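Hendrik Xaba has spent most of January with two hand-held grippers on his bench, one from Jerkeck and one from Felteck, trying to decide which his group at Desberg should buy more of. He has used both every day and keeps his notes in a paper notebook.

"On paper they're close," he says. "Felteck closes a little harder. Jerkeck is easier on the wrist. You don't find out which matters until you've done 400 grasps."

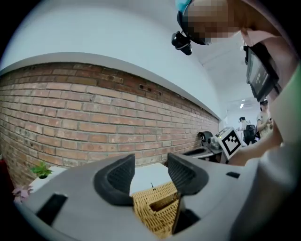 Xaba started the comparison with rigid blocks and dropped them early. Both grippers picked them up every time, and he learned nothing. He moved on to things that give a little when squeezed. A woven wicker basket is the sort of object he likes now, light and uneven, with a surface that a pad can catch on or slide across. "The weave tells you a lot about the rubber," he says.

He logged more than 700 grasps in all, split between the two tools. The pads were swapped 4 times. He expected the softer rubber to win and it did, though he says the gap was smaller on the Jerkeck fingers. 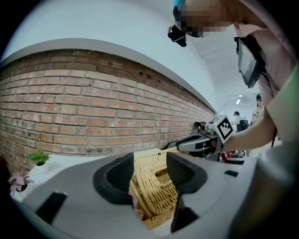

The bigger difference was fatigue. After an hour with the Felteck, he says, people begin to close the fingers late and let go early, and it shows up in the recordings. He asked 5 colleagues to work with each gripper for a full morning. Most preferred the Jerkeck. One wouldn't give up the Felteck because the trigger has a shorter pull.

"I wrote that down as a real result," Xaba says. "Hand size is part of it. We should have measured hands at the start."

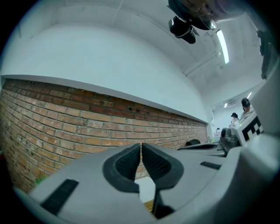 Software took up the rest of the month. Both grippers report finger width through Mutiso, the controller package the group already runs, but the Felteck driver drifted and had to be zeroed before each session. Xaba has sent the logs to the company and is waiting for a reply.

For now he is leaning toward the Jerkeck with the softer pads. He wants another round with wet objects before he signs the order.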